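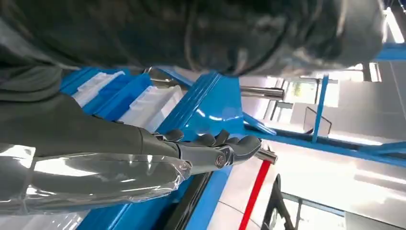
4. Setting the grip force

Grip force on the Gimidari arm is stored separately for each hand, so run this step twice. Open the Grip page and start at 300. Give the hand something hard and smooth to close on; a short chrome bar on the blue rack does the job. Raise the value in steps of 16 until the bar no longer turns under the fingers. Do not go past 700.

CAUTION: Keep your own fingers clear of the thumb pivot while the arm is powered.

5. Floor positions

5.1 Mark the work zones on the carpet with yellow tape.
5.2 Jog both arms over the zone at low speed.
5.3 Check that the cable under the wrist has slack, then save the position.

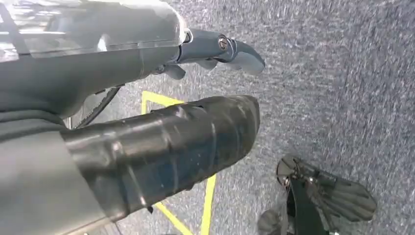 Fig. 2. Gripper over the taped floor zone.

6. Long parts

6.1 Pick up long molded panels near one end.
6.2 Lift slowly and keep the free end away from the rolling racks.
6.3 Save the path as a new Wastatura job.

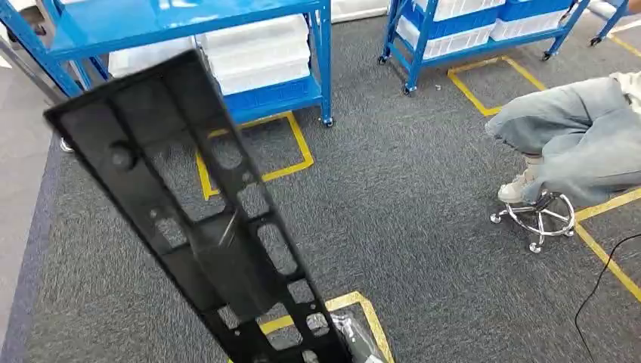 Stelton adds that the caster brakes should be on before any long part is moved, and that a job saved with a rack out of position has to be taught again from 5.2.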